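The Patient Months on the Sellcombe
By Þórey Brøndum

I came to barramundi fishing late, and from a cold country, so I learned it slowly and with many mistakes. Where I grew up, we fished for trout and char in clear water. When I first saw the lower Sellcombe in July, brown and wide, I did not believe that any fish could find my lure in it.

The dry season is not the famous season here. Visitors want the run-off, when the creeks pour into the river and the fish wait at every drain. But I have a job, and my holidays fall in the middle of the year, so I had to learn to catch fish when the water is cool and they are lazy.

The road to the upper landing is long and dusty, and it is wise to leave by 4 a.m. if you want the first of the tide.
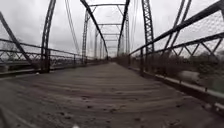

An old truss bridge with a plank deck.

My first teacher was Soledad Ocampo, and her first lesson was to slow down. I was winding my lure as if I had a train to catch. In cool water, a barramundi will not chase. It lies close to a fallen tree or a rock bar, and the lure must come almost to its mouth and stay there. She made me count to 11 between every small twitch of the rod. It felt like an eternity, and my arm wanted to move all the time.

The second lesson was about the sun. In the wet months everyone wants to fish at dawn, and I still like to be on the water early, but in July the better bite is often after lunch, when the shallow bays have warmed a little. We look for a bank protected from the wind, with dark mud and timber. A difference of one degree is enough to bring the fish in.

For tackle I keep things simple. I use 30-pound braid, a heavier leader, and suspending lures which do not float up when I pause. My box from Csonka has 12 places, and in the dry season I use only three of them. The rest of the lures go for the ride. 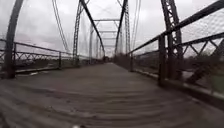

Soledad Ocampo thinks I give too much credit to the lure. In her view most people lose the fish before they cast, by driving the boat over the same bank they want to fish, and she would rather see a beginner with one cheap lure and a quiet electric motor than the opposite.

I must admit that she has seen me do exactly this. Now I stop the engine well short of the snag, and I wait a few minutes before the first cast. On my last afternoon I had two fish from one log, the better one up to my hip when I held it by my side, and both went back.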